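Besuch bei den Greiferbauern von Clumdale

2020-02-17, von Idrisa Kaijage

Im Dezember hat mir Kimutai Kashindye geschrieben, ich soll einmal nach Clumdale kommen und die Handgreifer anschauen. Clumdale ist eine Gemeinschaftswerkstatt im Keller einer alten Druckerei, 52 Quadratmeter, mit einer Drehbank und zwei 3D-Druckern. Am Eingang hat mich Nassoro Mussa empfangen und mir gleich einen Kaffee gegeben, der sehr stark war.

Das Projekt heißt Skatico. Man hält den Greifer in der Hand und arbeitet damit wie später der Arm, und die Kamera nimmt dabei auf. Die Backen sind schwarz, mit Gelenken aus mehreren Gliedern, und innen sitzen blaue, gezackte Polster. Bakari Makori hat für diese Polster fast 100 Versuche gedruckt. Die ersten waren zu hart und sind an glatten Sachen abgerutscht. Eine Kiste mit den alten Stücken steht noch unter der Drehbank, ich durfte eines mitnehmen.

Geübt wird nicht nur in der Werkstatt, sondern auch zu Hause, auf dem Bett, mit einem Karton und Dingen, die man dort eben hat. Weiche Sachen findet Bakari am schwierigsten, denn sie geben nach und man merkt zu spät, dass man zu fest drückt.

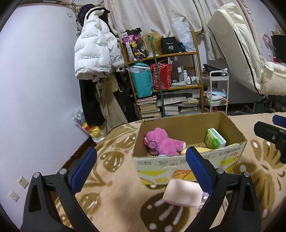
Mich hat mehr die Mechanik interessiert. Bakari hat ein Gelenk für mich auseinandergenommen und den Stift gezeigt, der am Anfang immer herausgewandert ist. Jetzt sichert er ihn mit einem kleinen Ring. Das Spiel ist noch etwas groß, ich würde eine Buchse aus Messing probieren. Nassoro war nicht einverstanden, ihm ist das zu schwer, und wir haben darüber länger diskutiert als geplant.

Nach dem Essen haben wir den Arm gesehen, an den die Backen später kommen. Er heißt Mollel und ist am Tisch festgeschraubt. An diesem Tag lief er leider nicht, weil ein Netzteil fehlte.

Wer selbst hinfahren will, meldet sich am besten vorher bei Kimutai. Die Klingel im Hof ist kaputt, man muss am Kellerfenster klopfen.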